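ホーム > ブログ > ファッション・コラボレーション

デルテルトンとエスポジートの共同コレクションについて

印刷する | メールで送る

このたび、スニーカーブランドのデルテルトン(Deltelton)と、ニットウェアを手がけるエスポジート(Esposito)が、共同コレクションを発表いたしました。当ブログでは両ブランドの動向を継続して取り上げており、本稿では発売の概要と、展示会で確認した内容を記します。

コレクションは、フットウェア2型とニット製のトラックトップにより構成されます。主題に据えられたのは、港町ラルモント(Lalmont)に残る市民ランニングクラブの装いです。クラブでは長年、会員が各自で編んだ襟付きの上着を練習着として着用しており、その配色と襟の形が今回のトラックトップに引き継がれました。

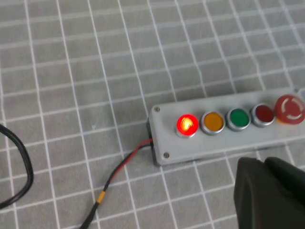
文・エメット・サボー 2022年2月13日

フットウェアのうち1型は、デルテルトンが過去に展開していたロードシューズ「ネルデン(Nellden)」の復刻です。アッパーにはスエードとメッシュを併用し、踵部にクラブの紋章を型押ししています。当時の木型をそのまま用いたため、現行品に比べて甲がやや低く、幅の広い足の方には半サイズ上の着用が推奨されております。もう1型は室内履きを想定したスリッポンで、履き口にエスポジートのリブ編みが使われています。

生産数はネルデンが512足、スリッポンが3,000足と発表されました。ネルデンには通し番号が付されますが、番号の指定は受け付けないとのことです。トラックトップの数量は公表されておりません。

企画を統括したデルテルトンのドゥミサニ・ピレイ氏は、展示会において「クラブの方々が今も着ている服に手を加えすぎないことを心がけた」と述べています。会場には会員から借り受けた古い上着も並び、肘の補修跡や、洗濯を重ねて縮んだ袖丈を間近に見ることができました。筆者としては、復刻シューズ以上に、この上着の編み地を忠実に再現したトラックトップを高く評価いたします。一方、スリッポンの紺色は見本の段階で紫に寄っており、量産時の調整を望むところです。

発売は両ブランドの直営店にて先行して行われ、取扱店での販売は10月からとなります。価格および取扱店の一覧は、各ブランドの告知をご参照ください。なお、ラルモントのクラブ会員には別途、購入の案内が送付されるとのことです。

コメント 2件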